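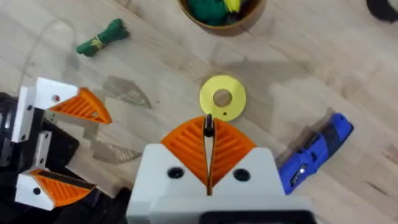

Workshop and Laundry Tips

Picking Small Parts Up Off the Floor: Getting Good Results from the Steyn Two-Arm Tidying Service

Households that have booked the Steyn service through Valtemham often ask why flat items give the grippers more trouble than bulky ones. A rope bundle or a hand tool has sides to close on. A washer lying flat on floorboards offers only a thin edge, and the approach has to be slow and well aimed. The yellow washer shown lies directly in line with the gap between the two orange fingers, and this is the position to aim for before any attempt to close them.

The following advice has been prepared by Mahlet Ambaye and Talha Dogar of the Valtemham home services desk for customers using the service in a garage, laundry or spare room.

Preparing the floor

Sweep first. Grit under a washer or coin will tilt it, and a tilted ring tends to skate away when touched. Pale timber floors suit the work well, provided they have not been freshly waxed. Allow a full day after polishing.

Move power leads to the wall where possible. A thin grey cable on a pale floor is easily overlooked by people as well as by machines.

Leave space between items. A hand's width is enough for most things, but a long tool set down on the diagonal takes up more room than expected and should be turned parallel to the wall.

Tie rope before the session. A coil cinched at the middle with a band can be lifted in one piece. Loose loops catch on the ribs of the fingers and must be freed by hand.

Sorting containers

A round wooden bowl is satisfactory for cloths, gloves and other soft goods. Small hardware should go into a shallow tin with a flat base. Do not mix the two, as washers work their way into folded fabric and are later found in the washing machine filter.

Lighting

Overhead light throws the shadow of the fingers onto the boards. Soft shadows present no difficulty. Strong afternoon sun through a low window is another matter, and blinds should be drawn.

Care of the fingers

Wipe the flexible fingers with a damp cloth after each session, working along the ribs. Methylated spirits and citrus cleaners are not recommended. Check the fasteners in the white blocks monthly and have any loose one attended to by the technician. Customers should not tighten them beyond finger pressure.

Bookings and charges

A single session is $134 and covers one room. The annual plan is $1,356 and includes cleaning of the grippers and replacement of worn fingers. A half-year plan is available at $676. Plans taken out before 11th March will keep these rates until the end of July.

Rooms with deep-pile carpet are not accepted at present. Customers with 3 or more rooms should speak with Shazia Mengal at the service desk, who arranges the order of visits. Pets must be kept out of the room for the whole session, and the door closed.

See also: Removing Candle Wax from Floorboards; Storing Rope in a Damp Shed; Labelling Jars of Mixed Screws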